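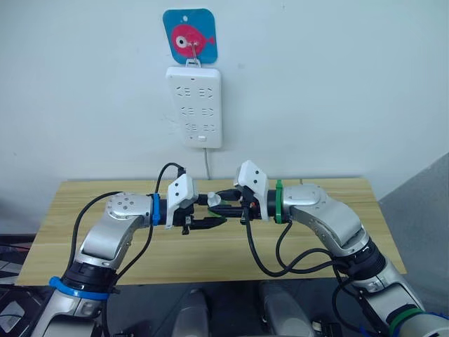
I have two arms at one bench and want to change the fingers on one or both of them, and I'd like advice before I order anything. The job is small household things with a plug or a screw neck: plug-in heater units with a liquid bottle underneath, short adapters, cable ends. One arm picks the part up, hands it to the other, and the second arm presents it to the power strip on the wall behind the bench. Both grippers are the same black parallel-jaw type in a white housing, and at the handover the fingertips overlap so much that there is hardly any room left for the part between them. With something as short as a small white plug, all four fingertips want the same bit of space. The left arm has blue cable ties and the right has green, so I'll call them blue and green from here on.

What I have tried so far:

The stock fingers on both arms. They hold a bottle well but are too thick for handovers of short parts.

A pair of Videl narrow fingers on green only. Handovers got better. Out of 200 attempts with the small plug I had 12 drops with the narrow fingers on green, and a lot more than that with stock on both (I didn't keep a proper tally, sorry). But the narrow fingers let a round bottle rotate when the other arm pulls on the heater.

Soft pads from Gendel on blue. Good grip, but the pads squash and the part ends up a couple of millimetres off where the controller thinks it is.

Everything is driven by operators, with no planning software deciding the grasp. We have a head camera and a wrist camera on each arm.

Questions. Is it reasonable to run different fingers on the two arms, or does that cause trouble later when you compare results? And is there a finger shape that holds a round bottle and still leaves room at a handover? Budget is 800 dollars for the lot, including whatever I break.

Posted August 11, 2018 by I-seul Do
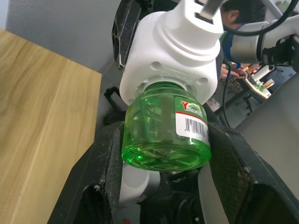

I should add that the bottle case matters more to me than the plug case. When the heater and bottle are held together, the fingers go on the bottle and the heater sits on top of it, neck screwed in. The heater is the wide part, so if the grip is low it tips, and if the grip is high the fingers are close to the housing and the wrist camera can't see the collar. The bottles are translucent green plastic and short, with rounded shoulders, so there isn't much straight wall to hold on to. There is a label on one side of some of them and I think the grip is different on the label than on bare plastic, but I haven't tested that by itself.

3 answers

Answer marked as helpful

Yes, run different fingers. We did it for most of a year on a pair of arms doing jar lids and it was fine. The thing to watch is that you write down which fingers were on which arm for every run. We didn't for the first while and ended up throwing out a stack of results.

On shape, look for a finger with a shallow V cut in the inside face and a narrow flat tip past the end of the V. The V holds the round part and the tip does the small plugs. You can get these made, or print them and glue thin rubber on the faces. Ours were printed and lasted well. The V should run up and down when the bottle is upright, so check how your wrist is turned before you order. I got that wrong once.

For the rotation, the V helps but you also need more closing force than you'd think, and some parallel grippers won't give it to you at the default setting. Check the current limit in your controller. On the Civlow controller it's set low out of the box and is under the tool menu, not the gripper menu.

For the handover itself, try turning one wrist a quarter turn so the two sets of fingers come in crossed. Then they don't need the same space. It's awkward for the operator for the first day or so and then they stop noticing. With crossed fingers we could hand over parts down to 8 mm long using stock fingers, so you may not need to spend anything on the plug side. Your cables might be the limit. If the loop on one arm hangs low in front of the elbow, go slowly with the wrist turn the first few times and watch whether it catches.

I wouldn't bother with softer pads. Offsets like the one you describe are hard to get rid of, and they change as the pad wears.

Comment: Thanks. Crossed wrists works for the plug, tried it this afternoon. The green arm's cable does go tight near the end of the turn so I've re-tied it with more slack. Will print a V finger next. (I-seul Do)

Comment: What depth of V did you use?

Comment: Shallow, 2 or 3 mm. If you go deep the tip gets weak.

Second answer

Just get a suction cup for one of them. Works on everything.

Comment: Not on the rounded shoulder of a bottle, and not on a heater housing with ridges in it. Might be ok on a flat label.

Third answer

I'd look at the cameras before the fingers. You say that with a high grip you can't see the collar from the wrist. That is where your operator needs to look when lining up the bottle and the heater, and if they are guessing they will twist and pull in the wrong direction, and that looks like a slipping finger when you go over it later. Before buying anything, do a set of runs where the second arm's wrist camera is held out to the side and used only for looking. If the rotation problem gets smaller you have your answer for free.

If you do end up moving a camera, a longer bracket is cheap. I used one from Na. It vibrates a bit at speed but for slow work it's ok. The only thing I'd say against it is the screws, they come loose, so use threadlock.

Also test the label by itself as you mentioned. Peel it off one bottle and keep one with it on. Same grip height, same operator, same day if you can. We found paper labels were grippier at first and then got worse once they started to scuff, but that was with different fingers from yours so don't go by me.

Comment: Agree with the camera test. I had the same thing with bottle caps and blamed the gripper for weeks.

Comment: Did the side camera test with one operator so far. Fewer twists in the wrong direction, but the narrow fingers still let the bottle turn, so I think it's some of each. I'll do it again with the second operator and post the numbers in October when the printed fingers have had some use.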